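Geltau Project: Frequently Asked Questions

Last updated December 2018

What is Geltau?

Geltau is a method for teaching a two-armed robot to do small household jobs that involve loose material, such as grains and crumbs. A person steers both arms through the job a number of times, and the robot learns a policy from those recordings. The work is led by Hernán Cáceres, and Kenneth Calimlim runs the robot experiments.

How is it different from ordinary learning from demonstration?

Most of that work copies the motion of the arms. Ours adds one more thing to predict: how much material is left in the tool at each step. We call this the fill estimate. The robot uses it to decide whether to keep tipping, pause, or go back for another pass.

Where does the fill estimate come from?

From the camera views and the forces at the wrist of the arm that holds the tool. Neither is enough alone. A light pile hardly registers at the wrist, and a pile seen at a flat angle is easy to misjudge. We train on both and let the network weigh them.

What do the test jobs look like?

The main one is dustpan emptying. One arm grips the pan by the handle and brings it over a low-walled tray on the floor. We run it next to a mattress, with the usual studio clutter left in place, so that the policy has to cope with limited space and a busy background.

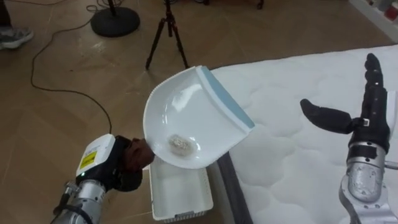
Dustpan emptying: the pan, with a small pile of pale debris in it, is held out over the white tray.

Why does the robot have a gripper on one side and a hand on the other?

The gripper holds a handle firmly and doesn't need much control. The hand is slower to steer but can do more kinds of work, such as steadying a container or tapping the rim of the pan. Some of the jobs use only one of them. The policy always outputs commands for both, including "stay where you are."

How many demonstrations did you collect?

We collected 285 for dustpan emptying. Another 20 were thrown out before training, mostly for recording faults. The full set across all jobs is 500 demonstrations.

How well does it work?

In the final test we ran 20 trials of dustpan emptying with the fill estimate and 20 without. With it, 13 trials met our standard, meaning that all of the material we could find afterward was in the tray. Without it, eight did. This is a small test and we wouldn't read too much into the exact gap.

What goes wrong most often?

Tipping too early, before the lip of the pan is over the tray. The second most common failure is stopping with a few grains still stuck in the corner of the pan – the fill estimate is poor when very little is left.

Does it work with liquids?

We haven't tried. The electronics are too close to the work.

Is the code available?

The training code is, under the name Lenus. The arm controller, Lustik, is not ready for release because parts of it are tied to our own wiring. Please don't write to ask for a date.

Can I use my own robot?

Yes, if it reports wrist forces and you can record at least one camera view. You will need to collect your own demonstrations. Policies trained on our arms did badly when we moved them to a different pair, even after we matched the camera position.

What is the Henao split mentioned in the notes?

It is our name for the way we divide the recordings into training and test sets. All recordings from one session go to the same side – otherwise the test set contains near copies of the training data and the scores come out too high. Use it if you want to compare against our numbers.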